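Frequently asked questions about the school street in Wernum

Last updated on 9th March

What is a school street?
It is a street near a school that is closed for cars at the beginning and at the end of the school day. Children can walk and cycle there without motor traffic. In Wernum this concerns Phillips Lane, between the church square and the corner with Morkia Street.

When is the street closed?
The closing lasts 15 minutes before the first bell and 15 minutes after the last bell, on school days only. During the school holidays the street is open as usual. If the school has a free day which is not a public holiday, the barrier is also not placed.

Who places the barrier?
Two supervisors from the school do this. They wear a yellow vest and they have followed a short training of two hours, given by Jidby, the office that prepares the traffic plan for the municipality. Please follow their instructions. They are allowed to stop a vehicle, but they do not write fines. Only the police can do that.

I live in Phillips Lane. Can I still reach my house?
Yes. Residents can ask for a permit, with a maximum of two per household. With the permit behind your windshield you may drive in and out at walking speed. We ask you to wait a few minutes when it is possible, especially in the morning when the sidewalk is full.

How do I ask for the permit?
Send us the form by mail or bring it to the counter of the town hall. You need a copy of your vehicle registration. If you drive a company car, please add a letter of the employer. The permit is free and stays valid until you move or change your car.

May I cycle through the school street?
Yes, bicycles are welcome. Electric bicycles too, but not the fast type with a license plate. When it is very busy, get off and walk.

What about deliveries and care at home?
Nurses, doctors and ambulances can always pass. Delivery vans have to wait until the barrier is away. The shops in Morkia Street have received a separate letter about this.

My child has a disability and cannot walk from the parking lot. What can we do?
Talk to the school office. You will get a permit on the name of the child, so that a grandparent or a taxi can use it also.

Where can I park when I bring my child?
On the church square, in the blue zone. Do not forget your parking disc. From there it is a short walk along the hedge. Please do not stop on the bicycle path in Morkia Street, also not for one moment.

Can my child wait inside if I am late?
The after-school room stays open for children who are registered. A child who is not registered waits with the supervisor at the gate. Call the school if you see that you will be later than the last supervisor.
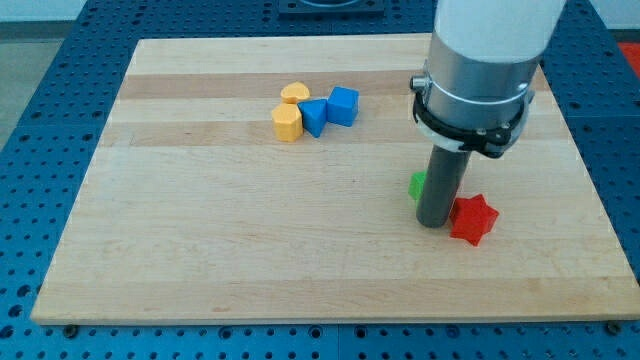
Will the school street stay?
The test runs until September. Jidby will then compare the traffic counts in Phillips Lane and in the streets next to it, and the municipal council will decide. All families and residents will receive a question list before that time.

I have a complaint or an idea. Where can I go?
Write to the mobility desk of the town hall. Mention the street and the hour, this helps us to answer you faster. Complaints about the behavior of a driver go to the local police.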